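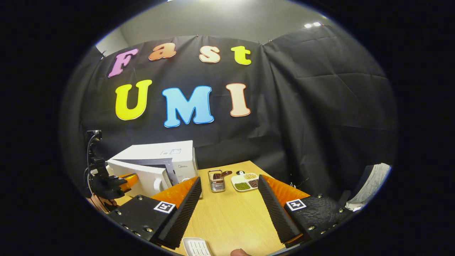 Page last changed 13/04/2020 by Pavithra Bhat

The table corner at Lanthorpe

Hello again! I've been meaning to put this page up since January, when Nii Frimpong and I began sorting out our end of the long room, and it's only now that I've sat down with a pot of tea and done it. It's a small gallery, so most of what follows is me going on about cloth, letters and lunch things. Click away now if that's not for you.

First, the letters. Big puffy ones with white outlines, "Fast" along the top and "UMI" underneath. I love the colours. The F is a pinky violet, then it goes orange and peach and ends on a really bright yellow t, and the sky-blue M on the lower row is my favourite of the lot. It sits a touch lower than the U and the I on either side of it. Nii wants to move it up, I want to leave it, and so far I'm winning.

The black cloth came from Rashidi, the fabric shop by the bus station, where they'll cut you any length you like and chat to you the whole time they're doing it. It sags in the middle and bunches up on the right, and yes, it wants a good iron. I did suggest taking it down to do that and was met with silence. The wall at the back is plain grey and a bit glum on its own, so I'm all for the cloth, creases included. We talked about a painted board at first, but Nii priced one up at Callside and it came to 300 before delivery, so cloth it was.

Then there's the table, which I think is a lovely thing. Pale wood, a faint grain if you look for it, and plenty of room to spread out. The last one had a wobble, and anything round you put down on it ended up on the floor sooner or later. I don't miss it one bit.

The microwave is a white Midea, over on the left, turned in a little towards the middle of the table. I prefer it at that angle – square to the edge, it looked like something waiting to be collected. The door opens out to the left as well, so you can come at it from the right with a plate in your hand and not have to dance round it. If you're setting up a table like ours, do think about which way the door swings before you decide where everything else goes. We shuffled things about for a whole afternoon before that dawned on either of us.

Now the plate! White, with dividers, and I would happily eat every meal off one. Green mung beans in the front left, dark red beans in the front right and pale yellow grains in the compartment at the back. I get asked about the plate more than anything else on the table. I bought a pack of 5 from Skumisora in the sale and kept 2 at home, where my nephew has claimed them both for peas.

A word on buying beans, as people do ask. I get mine in 500 g bags and tip them straight into jars, with the date on a bit of tape on the lid. Mung beans keep for ages. The red ones seem to me to go a bit tired after a year, but Nii says I'm imagining it. If you've got both sorts on the go, give them a jar each. I once dropped a mixed tub on the kitchen floor at home and was picking beans out from under the cooker for weeks.

Just to the left of the plate is the wire holder with the brown spoon in it. It's silvery mesh, small enough to pick up with one hand, and I've always liked that sort because you can see at once what's in there and give it a proper rinse under the tap. The spoon goes in bowl end up, please. I will keep saying it.

Still to do: a clock, a better bin, and some sort of shelf for the jars, if Nii ever finds his drill. I'd like a plant too, though my record with plants is dreadful. Suggestions for something that doesn't mind being forgotten are very welcome.

Pavithra

We use cookies to remember your settings and see which pages get visited. By carrying on you agree to this. OK / Find out more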